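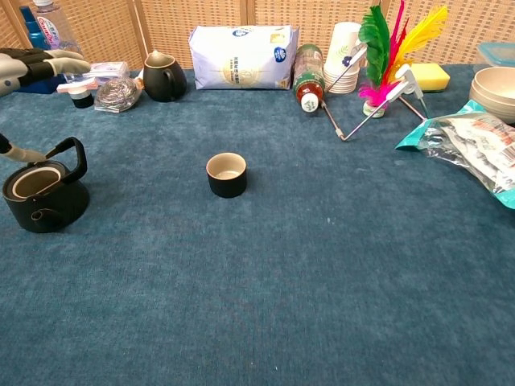
Figure 1. Teapot and small cup on a carpeted tabletop.

Home Life and Material Culture > Working Papers
27 shares 10 comments
14/03/2019 | Urside Center for Household Research

4. Tea service in shared housing

4.1 Background to the section

The earlier sections of this paper dealt with the written record of tea drinking in the Urside district, chiefly shop ledgers and the inventories taken when rented rooms changed hands. The present section turns to current practice in shared housing. It asks how residents who don't belong to one family come to agree on the making and serving of tea, who supplies the pot, and what happens to the pot when its owner moves out.

Shared housing was chosen for a practical reason. In a family home, the rules for serving tea are seldom stated aloud, and residents who were interviewed in the pilot stage found it hard to recall how the rules had come about. In a shared house the rules are more recent. They are often the subject of open discussion, and in several of the houses they had been written down and taped to a cabinet door.

The material in this section comes from two buildings, Flesero House and the Trultiren residence. Both are run by the same housing association and have similar kitchens on each floor. They differ in length of stay. Flesero House lets rooms by the year, and many residents renew. The Trultiren residence lets rooms by the term, mostly to students and to hospital staff on short contracts.

4.2 Sources and method

Residents were asked to keep a tea diary during April. Each entry recorded the time of day, the number of persons served, the vessel in which the tea was made, and the person who washed it afterward. A total of 2101 entries were found to be complete enough for use. Entries that gave the time but not the vessel were set aside, as were entries for coffee, cocoa and instant soup, all of which appeared in the diaries in spite of the printed instructions.

The diaries were followed by group interviews, held in the kitchens in the evening. A Panasiuk-type diary form was used, in which the respondent fills in the vessel before the time. Earlier trials with the more common layout had produced long runs of entries marked simply "tea," with no sign of whether a pot or a single cup was meant. The revised order reduced this problem but did not remove it.

Two limits of the method should be stated. Residents who drink little tea kept short diaries or none, so the entries overstate the habits of regular drinkers. The diaries also record what residents were willing to write. In the group interviews it became clear that washing up was claimed by more persons than could have done it - a finding familiar from other studies of shared chores.

4.3 The pot and the single cup

The most frequent entry in both buildings was a single cup made with a bag and carried out of the kitchen. Residents described this as something apart from having tea. The phrase "having tea" was kept for occasions on which a pot was used, even when only one person drank from it.

Size matters to this distinction. Small cups were strongly associated with pot service, and large mugs with the bag. Residents of Flesero House explained that a small cup obliges the drinker to stay near the pot, and that the second and third pouring are what make the occasion. A resident who filled a large mug from the shared pot was considered to have taken more than a fair portion. No written rule on the point was found in either building, but it was raised in every group interview held at Flesero House.

The material of the pot was discussed less than expected. Residents spoke about whether a pot dripped, whether the handle could be held without a cloth, and whether the opening was wide enough for a hand and a sponge. Color was mentioned mainly in connection with staining. Dark pots were thought to be easier to keep in common use, as the marks left by one user were less likely to annoy the next. A pale interior divided opinion. Some residents liked to judge the strength of the tea by looking in, while others regarded any pale surface as a cleaning job.

4.4 Ownership and loan

Of the pots in regular use, few belonged to the housing association. The association supplies kettles, pans and plates, but stopped supplying teapots after repeated breakage. The pots on the shelves were therefore the property of present or former residents, and their standing was often unclear.

Three arrangements could be told apart. In the first, a named resident owned the pot and lent it freely, on the understanding that it would be returned clean to the same shelf. In the second, a group of residents had bought a pot together. This was found only at Flesero House, where residents could expect to share the kitchen for more than a year. In the third, the pot had been left behind by somebody who had moved out, and was treated as belonging to the kitchen.

Pots of the third kind were used the most and cared for the least. They were also the most often defended. When the management of the Trultiren residence proposed to clear the shelves of unclaimed goods between terms, residents asked that the teapots be left where they were. The request was granted for one floor as a trial and was later extended to the rest of the building.

Cups followed a different pattern. A cup was nearly always regarded as personal, even when it had been taken from the common stock. Residents could say which cup was whose, and the use of another person's cup was reported in the diaries as a matter worth noting. In the interviews, this was the subject on which residents of the two buildings agreed most closely.

4.5 Where tea is taken

The association expected tea to be taken in the kitchens, and the furniture was bought on that basis. The diaries show a wider spread. At Flesero House, pot service was most often recorded in the common room, where the low tables are used for reading and board games as well. At the Trultiren residence it was most often recorded in bedrooms. Residents there described the kitchen as a place to wait for the kettle, and the bedroom as the place to talk.

Tea taken in a bedroom has to share whatever surface is there. Residents told of clearing a space among books, medicine, chargers and toiletries before the pot could be set down. Few owned a tray. Soft coverings on tables were praised for being quiet late at night and blamed for holding spills, and residents who used them tended to choose pots that poured cleanly over pots they otherwise preferred.

The move to the bedroom also changed the size of the group. Common-room entries listed larger and more mixed parties, including residents who had simply been passing. Bedroom entries listed invited guests - usually the same ones from week to week.

4.6 Relation to the ledger evidence

The distinction between the borrowed pot and the personal cup has a parallel in the inventories examined in Section 2. There, teapots were commonly entered among the goods of the house, while cups were listed under the name of the lodger. It would be unwise to draw a direct line from one to the other, given the gap in the records and the change in the kind of tenant. The parallel does suggest that the inventory clerks were following an arrangement that lodgers of the time would have recognized, and the entries marked "pot, not claimed" may deserve a closer reading than they have so far received. These entries are taken up again in Section 5, together with the breakage lists from the Panasiuk warehouse.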